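White tabletop at work, how do you keep it clean?
Forum: Cleaning and Upkeep

wsimiyu
11 October 2018, post 1
We moved into the second floor at Dreverwood in July and the big work table is white. Every mark shows. I wipe it at the end of the day with a damp rag and it dries with streaks. What are people using on theirs?
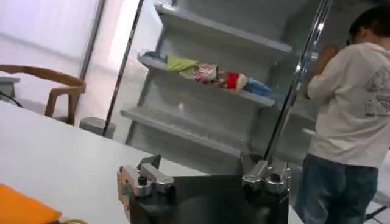
I've tried dish soap and the Jastent spray, and the spray was worse. It left a film you could write your name in.

hermine_h
Post 2
Too much product. Warm water, one drop of soap, then go over it again with plain water and dry it right away. The drying is what gets rid of streaks.

Lenihan20
Post 3
Disagree on soap. Any soap leaves something behind on a light top. I use white vinegar and water on mine and it's fine.

hermine_h
Post 4
Vinegar every day will dull some finishes. I'd want to know what the top is made of first.

a_kurek
Post 5

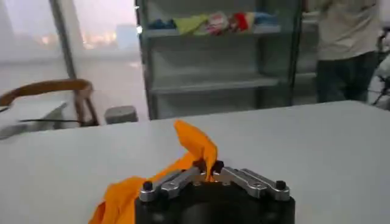
A lot of this comes down to the cloth. Old T-shirts push the dirt from one side to the other. Thin cloth with a bit of a sheen, like the orange stuff there, I'd keep for dusting — it may not soak up much. For the wet pass I'd get a thick microfiber and wash it without fabric softener.

wsimiyu
Post 6
We do use softener on all the rags. Could that be the film?

a_kurek
Post 7
Could be. Run them through hot with none and see.

Lenihan20
Post 8
Still say vinegar. Nine years on the same desk.

wsimiyu
Post 9
I'll do the rags first, then try vinegar on one corner. The label underneath only says Dillell 1342, if anyone knows that top.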